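Chapter 3
Keeping the Calendar: How Christians Came to Live by Seasons

When I first started going to church as an adult, I was baffled by the colours. I'd turn up one week and everything at the front was green, and then a few weeks later I'd walk in and it had all gone purple, and everyone else seemed to know why. I was far too embarrassed to ask! So if you've opened this chapter feeling a bit lost about Advent, Lent, Ordinary Time and the rest, you're in good company.

In the last chapter we looked at how the early churches met and what they did when they were together. Now I want to turn to when they did it. The Christian year didn't arrive in one piece. It grew, slowly and rather untidily, over several hundred years, and different places went about it in different ways (they still do, as you'll find when we get to the date of Easter).

The weekly gathering came first. Long before there was a Christmas to argue over, Christians were meeting on the first day of the week to remember the resurrection. Easter came next, as a yearly feast, and by the second century we already find people falling out over when to keep it. Some kept it at the Jewish Passover, whatever day of the week that happened to be, and others insisted on the Sunday after.

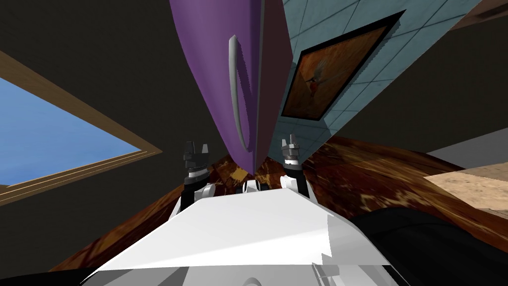 Lent is harder to pin down. We know that people preparing for baptism at Easter were expected to fast beforehand, sometimes for only a day or two. The forty days we're used to turn up clearly in the fourth century, and even then churches counted them differently, depending on whether they fasted on Saturdays as well. I'll come back to that sum later in the chapter, and you may want a pencil for it.

My friend Lilibeth Sarmiento taught this material to evening classes in Tuscombe for 12 years, and she always began by asking people what their own family did at different times of year. I've pinched the idea shamelessly. Before you read any further, jot down three things your household does at the same time every year, religious or not. Bonfires, birthday cakes, a trip to the same beach, anything will do. Then ask yourself who decided it, and when. My guess is that for at least one of them you won't have a clue, and historians of worship are often stuck in just the same spot.

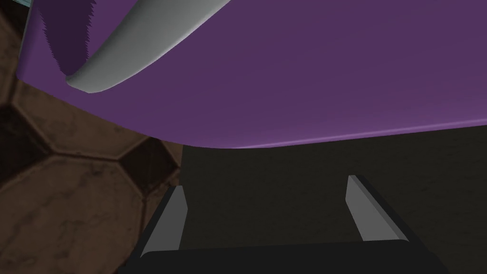
Colour is a good case of a custom with no single beginning. For a very long time there was no rule at all, and churches simply wore the best they had on the big days. Around the year 1200 we get a written account of what was done in Rome, with white for feasts, red for martyrs, green for ordinary days, and black for times of penance. Violet was treated as a near relation of black, and only later became the usual choice for Advent and Lent. And what do we mean by violet anyway? I've seen Lenten hangings so dark you'd take them for navy, and others with a good deal of red in them. The big rounded purple shape in the picture just before this paragraph is a muted violet, with a paler lavender line along its bottom rim, and I could happily lay either shade beside a set of Advent vestments without anybody objecting. Dyes varied, cloth faded, and people used what they could get hold of. Please don't imagine a medieval priest with a colour chart.

Advent has its own muddled history. In parts of Gaul it began in November, after the feast of St Martin, and was kept as a fast rather like Lent. Rome had a shorter season with a more cheerful feel to it. What most Western churches keep today is a mixture of the two, and I think you can still feel the join: we sing about judgement and then go off and eat mince pies.

Mylene Dimaculangan read a draft of this chapter and told me I'd made it all sound like an accident. Fair point! There was plenty of careful thought too, and the sermons that have come down to us show preachers working hard to explain what each season was for. We'll read parts of two of them in the next section, starting with one preached to people about to be baptised. Have your list of household customs beside you when you do.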